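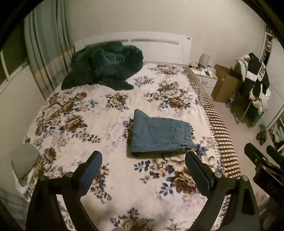 Forums > Laundry and Linens > Folding and Storage

Jeans: fold or hang?

khanyi_m
I have 14 pairs in one drawer and it won't close. My sister says hang them. I fold in half, then in thirds. What do you all do?

Sizwe S.
Fold. Hanging leaves a crease at the knee, and the rail in my Clistau wardrobe bowed after five pairs.

plolley20
Disagree. Mine have hung by the belt loops for years – no creases. Folding wears a line across the thighs.

Sizwe S.
Only if you fold them in the same place every time.
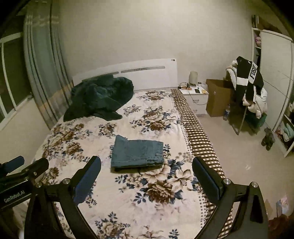 Thirds is fine, but the surface matters more. I tried it on the couch and the legs kept twisting. A bed is better, and a checkered border like the one on that bedspread gives you a straight line to square the hems against. Blankets go up by the headboard, out of the way.
– Ila

plolley20
A table works too. Still hanging mine.

khanyi_m
Tried the bed Tuesday. Drawer closes if I stand them on edge. The black pair is too stiff to fold that small, so that one gets a hanger.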